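Brurnberg Council Advances Pension Offset Change for Part-Time Retirees

BRURNBERG, June 2023 - The Brurnberg County Council voted 3 to 2 to advance an ordinance that would change how part-time earnings are counted against county pension payments. The measure now goes to a public hearing before a final vote.

Under the present rule, a retired county employee who returns to paid work loses one dollar of pension for every two dollars earned above a monthly limit. The ordinance would replace the monthly limit with an annual one. A retiree who works a full schedule in one season and none in the next would be measured on the total for the year.

The county retirement office lists 3,227 people receiving payments. According to a staff report filed with the ordinance, 176 of them had a payment reduced under the monthly test in the last plan year. The report does not estimate how many of those reductions would have been avoided under an annual test.

Councilman Samer Haddadin, who sponsored the measure, said the monthly test was written when most retirees who went back to work did so in year-round office jobs.

"The limit was set per month for ease of payroll," Haddadin said. "Payroll is now run on a system that can hold a yearly total."

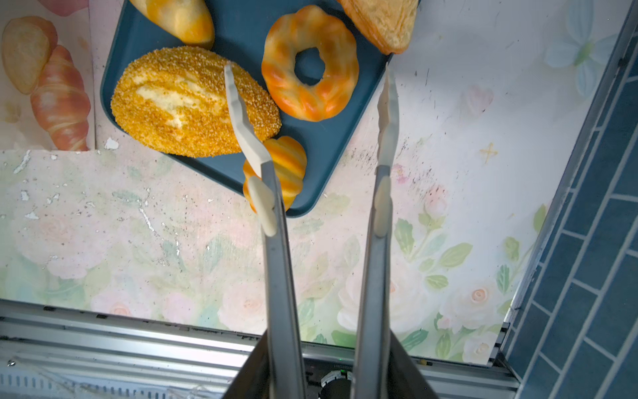

The ordinance covers earnings from any employer inside the county, public or private. Seasonal work in Dronia and Akl, the two largest towns outside Brurnberg, accounts for most of the cases in the staff report, with food service the largest category. Jobs in that category range from cashier and cook to counter positions. All would be treated alike, and tips would continue to count as earnings.

Members voting against the measure cited the timing of recovery. Under an annual test, an overpayment might not be identified until the plan year closes, and the county would then have to collect it from later checks. The ordinance limits such collection to one-tenth of each monthly payment.

An amendment to delay the effective date until the following February was adopted without objection. A second amendment, which would have excluded retirees receiving disability payments, was withdrawn.

Written comments may be filed with the council clerk at the Fledalero Building until the hearing closes. The hearing date will be posted with the council agenda.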